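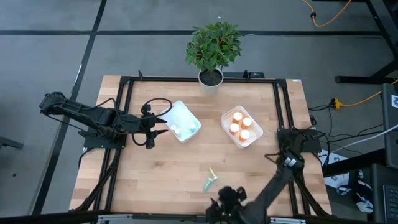

Small bottles with orange caps share a clear plastic container, with a leafy potted plant close by.

GROLUSVILLE, January 11, 2023 – Naqvi, the family-run maker of household storage, is very happy to announce that its Lirkitz line of clear sorting containers will be on store shelves in Grolusville and Bevton this March, after two years of patient work and a great many conversations with people who simply wanted to find their little bottles again.

Anyone who has ever gone digging through a bathroom drawer or a craft cupboard knows how quickly small things get away from us – caps in one corner, sample bottles in another, and some odd tube left lying on the table because it never had a home to begin with. Lirkitz containers are see-through and open at the top, so you can set a pair of them side by side, sort your bottles into one and your loose bits and pieces into the other, and see at a glance what you have (and what you are about to run out of!).

The line will come in two sizes to start, and both are meant to be left out on a table or a counter where the whole household can reach them. We tried them at home with spices, beads, travel shampoos and seed packets, and we grew quite fond of them along the way.

The first run will be around 2,000 containers, split between our shops in the two towns. Store owners who would like to carry Lirkitz later in the year are warmly invited to stop by the Naqvi showroom in Bevton or to write to our sales desk for a price list and samples.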